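Visitor Day Walkthrough – Handheld Gripper Station, Plestard Lab
Checked by: Lise Kowalchuk
Second reader: Brock Fortin
Status: open with 2 actions

1. Access and floor
1.1 Visitor line taped and unbroken. OK
1.2 Walking route clear of cables. NOT OK – loose cable behind the rear table. Coil and tie before doors open. Action: Fortin
1.3 Floor rails identified as trip points in the opening talk. OK
1.4 Group size limited to 14. OK

2. Operator and grippers
2.1 Finger plates tight, no cracks at the holes. OK
2.2 Cables routed along the wrist, free to move through full reach. OK
2.3 Sleeves close-fitting at the cuff. OK
2.4 Operator briefed to stop if a visitor crosses the line. OK

Comment: the two-handed lift is the only task shown to visitors. Both grippers close on the short ends of the box and the lid stays latched throughout.
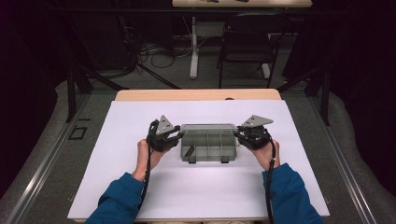 Pelletier asked whether visitors may try the grippers themselves. Not at this visit. The request can be raised again once the hand-over procedure is written – see item 4.2.

3. Work surface
3.1 White board flat on the table, no rocking. OK
3.2 Spare parts kept off the board during the demo. OK

4. Paperwork
4.1 Emergency contact sheet at the door. OK
4.2 Hand-over procedure for visitor use. NOT OK – draft only. Action: Fitzgerald

Recheck items 1.2 and 4.2 at 8 a.m. before the first group.

Last updated: December

Related checklists
Petrenko Hall – Evening Lockup
Gireo Arm Cell – Guarding and Stops
Pemard Battery Cabinet – Monthly Check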